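Grarnum Community Help
Laboratory and Workshop Spaces > Storage and Bench Layout

Position of a pipette stand on a shared bench, and vertical storage in general

Posted by Maeve Kavanagh, 2025-06-27

I am responsible for the written bench procedures at the Grarnum teaching laboratory, and I would be grateful for advice before the next revision is issued. The current document was prepared in December and devotes one sentence to pipettes: "Return to stand after use." Several members have asked for something more precise.

The bench in question has a dark surface and stands against a pale green wall. The pipette hangs from the blue bar of its stand, and a clear rack is kept to the right. A glass beaker is commonly placed directly in front of the stand. My predecessor considered this arrangement convenient, as everything is within reach of a seated person. I have some reservations about the beaker, which must be reached over or moved aside each time the pipette is taken down.

Our points of uncertainty are as follows. Should the pipette remain hanging between steps, or may it be laid on the bench for a short time? Is it acceptable to hang it with a tip attached? Should the beaker have a fixed place of its own?

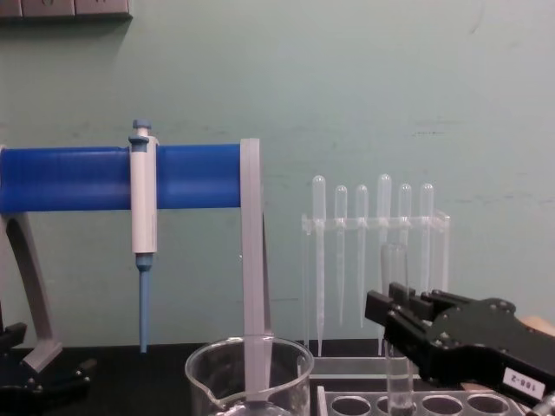
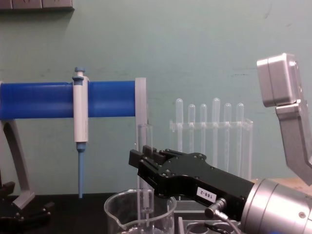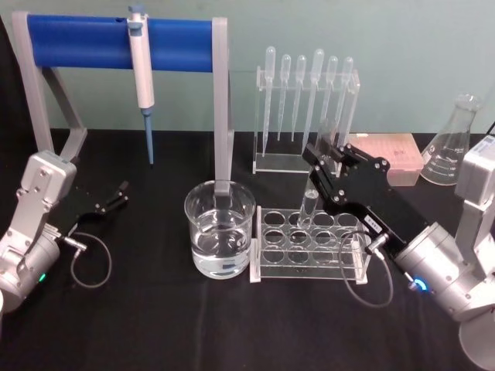
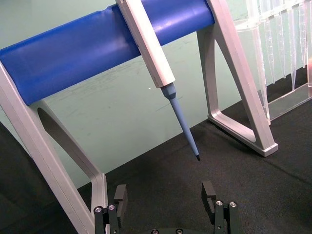

The pipette on its stand, with the clear rack to the right.

The bench is shared by 47 registered members, and the wording must therefore be suitable for persons with very little experience. Any model text already in use elsewhere would be welcome.

2 replies marked as helpful

Diarmuid Kinsella
Moderator, Storage and Bench Layout

The following reflects the practice we adopted at the Grenen site and may be used freely.

A pipette should be hung upright whenever it is not in the hand. This applies during a procedure as well as at the end of the day. If a pipette is laid flat while liquid remains in the tip, the liquid may run back into the shaft, and the instrument must then be opened and cleaned. Members sometimes object that hanging it up interrupts their work. We have found that the objection disappears once the stand is on the same side as the writing hand.

Used tips should be ejected before the pipette is returned to the stand. We make no exception for water. A tip left in place gives the next person no means of knowing what was in it, and one that hangs low is easily knocked by a sleeve.

With regard to the beaker, I would move it. A position to the front and left of the stand keeps it close without placing it on the line between the user and the pipette. At Grenen we marked the place with a square of tape — the tape has been replaced once and has otherwise given no trouble. A beaker of 100 mL is sufficient for most dispensing exercises and is less likely to be caught by an elbow than a tall one.

Suggested text for your procedure:

"Eject the tip. Hang the pipette on the bar and check that it is fully seated before letting go. Set the volume back within its normal range. Return the beaker to its marked place. Leave the rack where it stands."

Please consult the manufacturer's instructions for your own model on cleaning and calibration. Those take precedence over any bench notice.

Ó Riain Supplies (customer desk)

We would add that stands should be wiped down on a regular basis, including the feet. A stand that rocks should be taken out of use until it has been leveled.

benchuser3

We just hang ours wherever there is room. The Grindetti handbook has a page on this, I think near the back, but my copy is an old one and the page numbers may have changed.

Maeve Kavanagh

Thank you. The suggested text will be included in the revision with one amendment: left-handed members will be permitted to move the stand to the other side of the rack, provided that it is returned afterward.

This thread is open for further replies.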